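2023-11-11, notebook, kitchen bench

Continued the wrist view test from page 5. The question is still the same: how much does the policy use the wrist cameras, and how much does it only follow the head camera? My method is simple. At training time I hide one wrist view at random for a whole episode, and at test time I hide each view in turn and compare.

Dataset is the Dosmont set, 1421 episodes after cleaning. I removed the ones where the time stamps of the head and the wrist were not agreeing. Training is 300 epochs, same seed as before. The config is saved under Fultonen, please do not overwrite it.

First I checked the wrist views by eye. When the arm is low, the picture is mostly dark housing and finger, with the floor behind. For the model this is little information about the task.
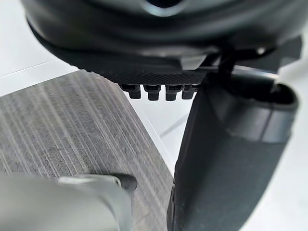
Ignacio Alcaraz thinks hiding a full view is too strong, and that I should blur it in steps, because a black input is something the network never meets in normal work. With blur we would also get a curve and not only two points.

I agree in part. But during training the network does meet the black input in my version, so the test is fair for this checkpoint. For the old checkpoint (Drernerley) he is right, and I will not compare the two in one table.

For the head camera I keep the full image with no crop. It has the sink, the open dishwasher and both arms in one view, so the policy can find the rack also when the wrist sees only floor. 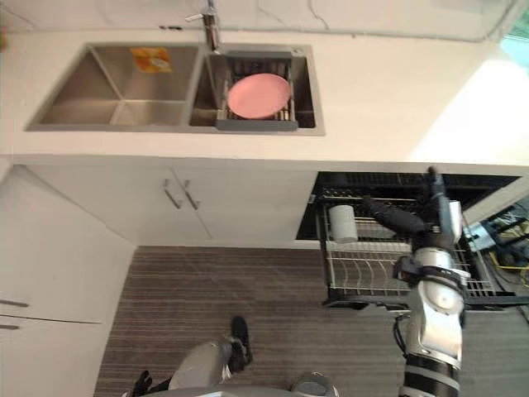
The result until now: with the head view hidden, the right arm still moves in the correct direction but stops too high above the rack. With the right wrist hidden, the approach is good and the closing is late. With the left wrist hidden I see no difference in this task, which I expected. I repeated each condition 5 times only, so this is a first impression and not a number for the paper.
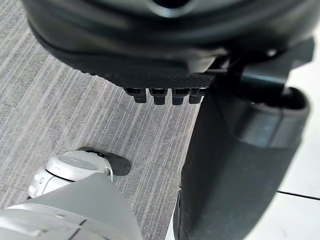
Wrist view, arm low, striped floor behind.

To do:
- blur in 2 steps, as Ignacio proposed
- ask Myroslav Pavliuk for the script which aligns the time stamps
- repeat the left wrist condition on the Trương task, where both hands are needed
- write the crop size in the config, I forgot it again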